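I have lived in four flats since I came to Cellham, and in each one my papers lived in a drawer. Last August I needed one letter and I searched for two days. Now I think a drawer is not a place for papers - it is a place for forgetting them.

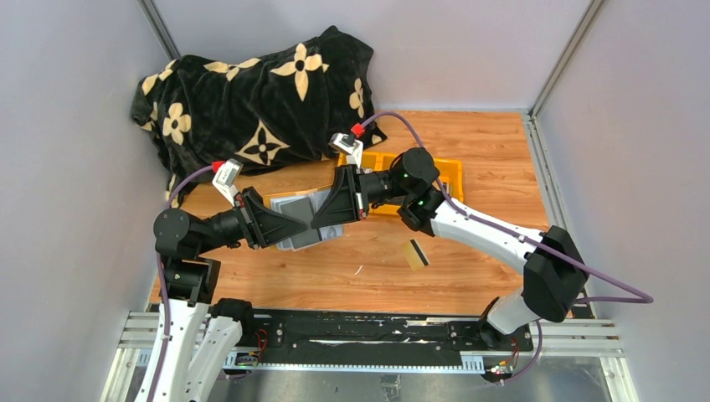 People say to me that tidying must begin with big things. I don't agree. A blanket can stay in a heap in the corner, like the black one with the cream flowers, and no harm comes from it. A card in the wrong pocket can cost you a morning.

So I keep the small flat things first: the cards in a holder, the letters in a file with many pockets.

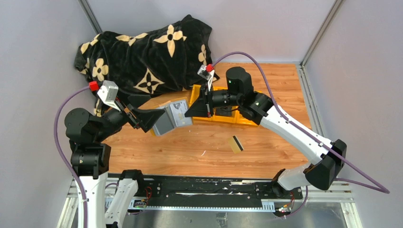 Gemma Ferri
Reader and occasional contributor, Cellham

My neighbour Ismail El-Sayed scans everything and has around 4,000 pages on his computer. I respect this, but he still rings me to ask where one keeps a lease.

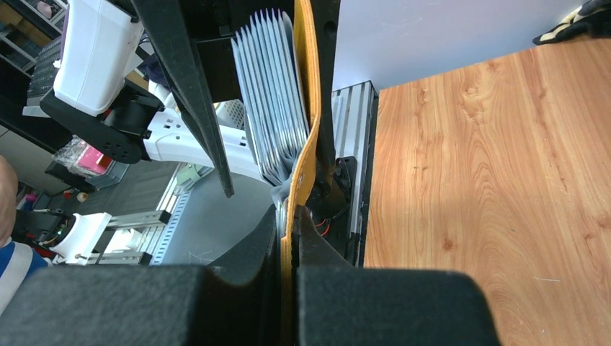
Mine is in the third pocket, behind the insurance. I wrote the labels by hand, and when a paper is no longer needed I take it out the same evening.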